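Chapter 8
What a Label Promises

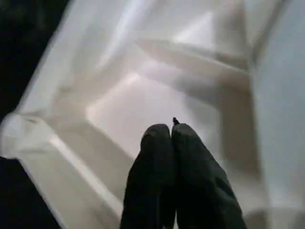 Shoppers are told that a package speaks for itself. It doesn't, and students of consumer behavior should be wary of any textbook, this one included, that treats packaging as a neutral carrier of facts. A label is written by the seller. Some of it is required by law, and the rest is there to move the product off the shelf.

Take the word "natural." In the Climberg survey, 16 shoppers were asked what it meant on a bag of frozen peas. Their answers had little in common, yet most said they would pay more for it. Marcelino Batista, who ran the survey, read this as proof that the word builds trust. That is a large claim to rest on 16 people standing in one grocery store in November. It may only show that people don't like to tell an interviewer they have no idea.

Gobnait Horgan's later work at Flollham used 2000 shoppers and asked a duller question: did they look at the back of the package at all? Most said yes. Store video suggested otherwise. Horgan was careful not to call anyone a liar, and we should be too, but the gap between what shoppers report and what they do will come up in every section that follows.

This chapter looks at 3 kinds of claims: those that can be checked, those that could be checked but seldom are, and those that mean nothing at all. The third kind is the most common. Before reading Section 8.1, write down what you think "improved recipe" commits a company to. Keep your answer for the Divon case.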